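Small Batch Packaging – Boxes and Wrapping
Thread: Flat-packed boxes that won't stay square – fold first or crease first?

kettleandtwine
Posted 28th December

Hello everybody, and I hope you all got a bit of rest after the holiday orders. I make soap at home and sell it at two markets, and this year I finally moved from paper bags to proper folding boxes. I ordered a bundle of 171 from Mosik (odd number, it was the end of a run and they gave me a nice price) and they came flat, as you'd expect. I love them, but my finished boxes lean. Every one of them has a sort of tired look, like it's been sat on. I've been folding them up in one go, straight off the pile, sides first and then the top and bottom. Am I skipping something? My sister thinks I should just glue everything and be done with it.

marzipan_hill
Welcome to the club of leaning boxes! Mine did this for a whole season. What cured it for me was pre-creasing, meaning you fold every line all the way over, press it, and let it spring back before you try to build anything. It feels like doing the job twice, and I grumbled the entire first evening, but they do come up so much straighter.

oldbindery
I'm going to disagree a little, with love. Pre-creasing every line on a coated board can crack the color right along the fold, and on a dark or bright box you'll see a white line you can never get rid of. I'd crease only the long folds on the main body and leave the little tabs alone until they go in. Which board did you get? Mosik sells at least a couple of weights, and the heavier one is a stubborn thing.

kettleandtwine
The lighter one, I think. It's uncoated and a bit soft to the touch. I hadn't thought about cracking, thank you.

paperdoll_sue
Before you fold anything, take one blank and lay it out flat on a clear table with plenty of light, and look at it for a minute. I know that sounds silly. The pink ones I use have rounded side flaps, a tab at the top and another at the bottom, and a narrow strip down the right edge, and I had been folding that strip last for months when it wanted to go first. Everything leaned because of it.

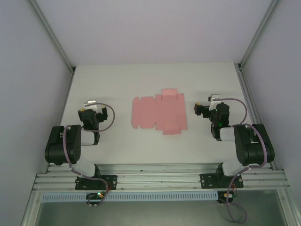 My order, for what it's worth

1. Fold the narrow strip over and back, and run the side of your thumb down it.
2. Do the same with the long lines on the body.
3. Bring the body up around the strip, then the rounded flaps.
4. Tabs go in last, and gently – if you have to push, something before it is off.

marzipan_hill
Oh, I like that, Sue. I still say crease the tabs too, but I'll admit mine are plain kraft and very forgiving.

oldbindery
Sue's order is fine for that shape, though I wouldn't promise it for every box with a side strip. On some of them the strip is meant for glue and on others it just tucks inside, and the right moment to fold it is different. Kettle, is there any dull or rough patch on yours?

kettleandtwine
Just went and checked. No patch, same all over. So I suppose it tucks?

oldbindery
It might. Try one without glue, and if it pops open when you set the soap in, a dot of glue won't hurt.

govindasamy_papers
Jumping in from Govindasamy. We stock a Trisix bone folder that people seem to get along with, but truly, the back of a butter knife does the same thing if you're kind to the board. And please store the blanks flat with a book on top. A stack that's been leaning in a closet since July will curl, and then no order of folding will save you.

kettleandtwine
Um. Mine have been leaning in a closet. Under my big Vutska cookbook they go tonight! I did 26 this afternoon with the strip first, and I'm so pleased with them. Two still lean, and my sister has claimed those for her earrings.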